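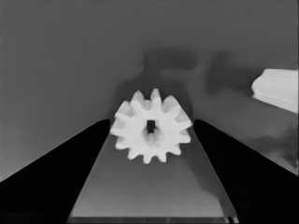
The robotics course at Bollutbridge runs in two rooms over a row of shops, and I spent most of a day there in January to see how a class of older teenagers handles an assembly project. Archie Munro teaches it. He met me at the side door and took me straight up, as the first group had already started. The project is called Skerkilix and the job is to pick up gears and fit them onto shafts, first in simulation and later on the real arm. The students do most of their looking through the simulated gripper view, in gray, with the two black fingers coming up from the bottom corners and the white gear held between their tips. The hole in the middle of the gear is square, so getting it over the shaft is only half the problem. It also has to be turned the right way.

The larger room has the computers. Each pair of students had one screen for code and one for the simulator, and they swapped seats when Munro told them to. Agnes Galbraith and her partner were working on the approach, the short move before the fingers close. Their program had been coming in too low, and they were changing one number at a time and writing each result in a notebook. She told me they had lost a whole afternoon the week before by changing two at once.

Munro requires 900 simulated picks before a group can book time on the real arm. I asked if that was a lot. He said a run left going overnight could cover it, and that the slow part was going through the failures the next morning. Failures are sorted into folders by type. The biggest folder on the machine I looked at was named "tilted."

The arm itself is next door, behind a clear screen, bolted to a bench. The students call it Xie. It moved more slowly than I expected. Munro keeps it at a low speed and nobody has the password to change that except him and Lorna Moncrieff, the technician. She was replacing a cable when I went in, so I saw only two attempts before lunch. The first went on. The second gear stopped on top of the shaft, a corner of the hole out of line, and the student at the controls backed it off and started over.

After lunch there was a talk by Chandrasekhar Menon, who used to work on packing lines and now comes in once a month. He spoke for half an hour without slides, mostly about worn parts and what they do to a program that was fine when the parts were new. The questions were good — one student wanted to know how often a line stops in a normal shift, and he gave a long answer that came down to "more than the manager says."

The class is getting ready for the Prellorent, a regional contest for school and college teams. Teams get 5 minutes to fit as many gears as they can, and a dropped gear costs points. Bollutbridge is sending two teams. Eilidh Chisholm is captain of one of them, and her group had decided to go for fewer gears and no drops. The other team was going for speed. Both ran a timed practice in the simulator before I left, and the careful team came out slightly ahead, though the fast one had a crash partway through and had to restart.

The course costs some 3000 dollars a year to run, apart from salaries, and most of that goes on spare parts and software. Visitors are welcome on teaching days if they write to the office first. Parking is behind the shops, and the side door has a buzzer marked with the room number, 108.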